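Market Crates – Gallery

Artificial fruit and vegetables in slatted wooden crates

The market display went up on a Friday in June, on the ground floor at Kolář, and has been changed a little most weeks. It is meant to look like the front of a greengrocer's: wooden crates on tables, filled with fruit and veg that never needs throwing out. All the produce is artificial. So is the greenery.

The order came to 615 pieces in the end. Most of it is from Gririk, in their Trerinum range, and the trailing vines came separately from Elex. Loose items such as radishes and plums are sold by the bag, grapes by the bunch, and the larger fruit singly. We were short of leafy things at first and had to send for a second box.

Crates

The crates are pine, with gaps between the slats. We bought them plain and left them that way. A painted crate looks smart by itself but takes attention away from what is in it, and white paint shows every mark. The gaps matter when choosing what goes where. Single grapes, small chillies and anything else that comes off its stem will work down between the slats and end up on the table or the floor, so it pays to check underneath when a crate is lifted.

Filling

Small round vegetables need to be heaped. A thin layer on the bottom of a crate looks like the end of the day, whatever the colour. If there isn't enough to fill it, crumpled brown paper underneath will raise the level, though with slatted sides the paper has to be folded in at the edges or it shows through. Radishes are the easiest of the lot – the roots go together in the middle and the leaves are left to fall over the sides.

Larger fruit can be used more sparingly. Two or three lying close together and turned slightly towards each other look better than the same number spaced out in a row.

Grapes are the awkward ones. A bunch should be picked up by the stem and lowered in, then left alone. Pushing it about with the flat of the hand pulls berries off, and they don't go back on without glue. The small leaves near the stem can be bent outwards once the bunch is lying down. Red grapes show up well on pale wood, while the green ones we have are rather lost on it and now sit next to the aubergines.

Cleaning and storage

Dust collects on leaves first. We use a soft brush on the tops and a barely damp cloth on smooth fruit. Everything not on show is kept in lidded boxes on shelf 86, with the vines rolled loosely on top so that nothing heavy presses on them. Wrapping is best taken off before a piece goes out, as it catches the light.

Red grapes held by the stem over the front right of the middle crate, two green fruits side by side at the far end, and radishes heaped in the crate at the upper right. The trailing vines are on the metal rack at the upper left.

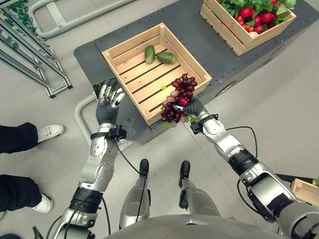
Can artificial fruit be displayed outdoors?

For a day or two in dry weather it will come to no harm. Left out for longer, the colours fade in strong sun and the fabric leaves hold water, so bring it in at night and let it dry fully before it goes back in a box.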